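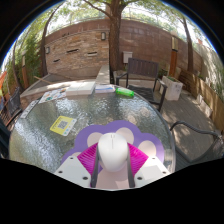 A white mouse on a glass-topped patio table.

Stay in one town

Most people who go to Skavness see it for an afternoon. The coach comes up the coast road from Vidham, parks behind the harbor, and leaves again before supper. In between, a few hundred people walk the same two streets, buy a fish sandwich and take a picture of the lighthouse. Then they tell their friends they have been to Skavness.

I think this is a poor way to travel, and I think the towns should stop encouraging it.

I stayed in Skavness for 5 nights last June. The first two days were dull. It rained, the museum was shut for repairs and I had already walked both streets. On the third day I took the local bus to the end of the line, which costs almost nothing and passes three beaches the coach never stops at. One of them had a café with four tables and a very good potato soup. By the end of the week the woman at the bakery had stopped asking whether I wanted the rye loaf sliced.

None of that is dramatic. It is the ordinary stuff of being somewhere, and you can't get it between lunch and supper.

The usual answer is money. Day trips are cheap and hotel rooms are not. I looked into it, and the gap is smaller than people think. A coach tour with Greleo that covers six towns cost 145 a day when I checked, with lunch left out. My room above the Ozoliņš guesthouse kitchen was 51 a night with breakfast, and dinner in town rarely came to much. You do have to book the room early, and you share a bathroom.

The other answer is time. People get two weeks off, maybe less, and want to see as much as they can. I understand that. I used to plan trips the same way, with a list and a train for every morning. What I remember from those years is mostly stations — that and looking for somewhere to leave a bag.

The towns have their own part in this. Skavness built a bigger coach park before it fixed the footpath to the north beach. The last bus back from Vidham still leaves before most restaurants there have started serving, so anyone staying the night has to choose between dinner and a ride home. A later bus would do more for the local hotels than another brochure.

I would also charge coaches more to park and put the money into the path. Some operators would drop the stop, and the sandwich stand would lose business in the short run. I still think it is worth trying for a season.

As for visitors, pick one place on your list and give it the nights you had set aside for three. Bring a raincoat and something to read. The museum in Skavness should be open again by summer, though I would call first.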